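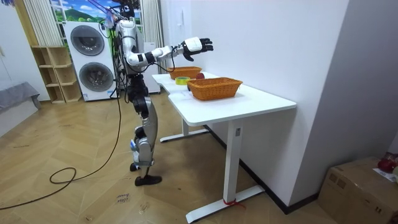
The Case for the Plain Basket

Institutions spend a great deal of thought on large furniture and very little on the small containers that sit on top of it. When the Lundon Center for Shared Workrooms revised its furnishing policy in January, the section on desks ran to several pages. The section on desktop storage was one sentence long and permitted "suitable trays or equivalent." It is the position of this essay that the sentence should be replaced, and that the open woven basket should be the ordinary provision for any desk used by more than one person.

The present practice deserves a fair account. Most of our rooms are supplied with stacking plastic drawers, bought in two lots at a total cost of $3079. They were chosen after a careful review by Roy Ackroyd, whose report remains the best summary of the subject we possess. Mr. Ackroyd favored drawers on the grounds that they conceal their contents and keep a surface presentable to visitors. Both points are correct. A closed drawer does look tidy from the doorway.

The difficulty lies in what concealment does to a shared desk over the course of a year. Articles placed in a drawer pass out of common knowledge. Tape is bought again while three rolls lie in the unit beneath the window. Fruit brought in for lunch is put away out of courtesy and discovered in the following month. Brenda Staniforth, who supervised the clearing of the Mutiso rooms, recorded 1363 items removed from drawers there, and noted that a considerable share were duplicates of things already on the purchasing list.

An open basket does not permit this. Its contents are seen by each person who sits down, and its rim sets a limit that is understood without a written rule. When it is full, something must leave it.

Two baskets are preferable to one. The first should hold what belongs to the room, and the second what belongs to whoever is using the desk that day. They should stand apart, with clear surface between them, so that a roll of tape or an apple can be set down for an hour without being filed. A desktop needs a place for things in use. Where the top has a curved front edge, as several of the newer white desks do, the baskets are best kept clear of the curve, which is meant for the person seated.

As to material, wicker has been criticized as domestic. Shirley Wragg has argued that it gives a workroom the air of a breakfast table, and that visitors form their opinions quickly. The objection is a serious one, although a room with white walls and white furniture can accept one or two things in a warmer color without loss of dignity. Wicker is light, it makes little noise when moved, and its rounded corners are kinder to paint than molded plastic. It does catch on knitted sleeves. It also holds crumbs, and must be turned over and shaken out at regular intervals.

Labels should be avoided. A labeled basket soon becomes a drawer without a front, defended by whoever wrote the label. The trial at Braltow, conducted under Esperanza Pacheco, began with printed cards on every basket and abandoned them within the first term.

The sum set aside for replacement storage in the coming year is $3000. It would be reasonable to commit a portion of it to baskets for 65 desks, and to leave the existing drawers in place only where confidential papers are handled.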